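Folding (laundry)

Folding is the arranging of clean garments into flat, compact shapes for storage. A garment is often held up by both ends first, so the cloth hangs straight. 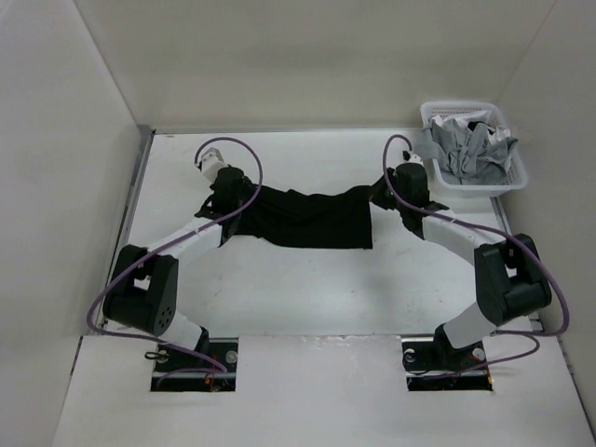 It is then laid on a table and turned in on itself. Soft knits seldom keep sharp edges.

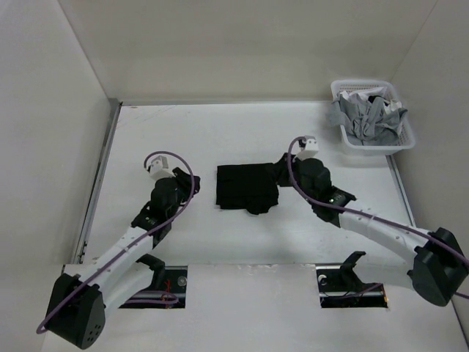 Does a folded garment need to be a perfect rectangle?
A roughly even shape is enough for most shelves and drawers.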